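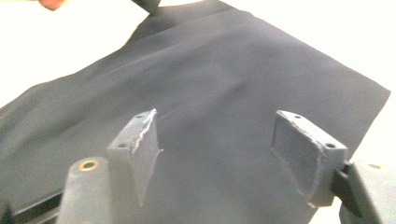 ¿Cómo doblo una tela grande y lisa sin que se me llene de arrugas?

Hola a todos. Me he lanzado a coser cortinas (¡por fin!) y tengo varios paños de tela gris oscuro, mate, bastante fina. Los extiendo en la mesa blanca del salón, los aliso con la mano y empiezo a doblar, pero siempre se me forma un pliegue en diagonal por el medio y los bordes acaban torcidos. ¿Hay algún truco? Son 6 paños y los quiero guardar hasta abril.

Respuesta de Emiko Ishida
¡Qué buen proyecto! A mí me encanta doblar tela, lo digo en serio. Pon primero un borde largo paralelo al canto de la mesa, porque si la tela está cruzada los dobleces salen cruzados. Luego coge las dos esquinas de un lado, llévalas sobre las otras dos y alisa desde el doblez hacia fuera - nunca en diagonal, que ahí la tela cede y se te va. Con piezas grandes yo enrollo en vez de doblar: un tubo de cartón, la tela bien recta y a girar despacito. En el taller de Chiba donde aprendí lo hacíamos todo así y salía perfecta.

Respuesta de burosine
plancha antes y ya

Respuesta de Sillosent
Lo del tubo, totalmente de acuerdo, ¡es una maravilla! Los míos son de Dranent, de 800 mm, y doblo el paño una vez a lo largo para que quepa. Si la mesa resbala mucho, pon una sábana de algodón debajo y verás qué diferencia. Y sujeta una punta con un libro mientras vas a por la otra. A mí me cuesta menos con el paño a lo ancho, pero depende de la mesa.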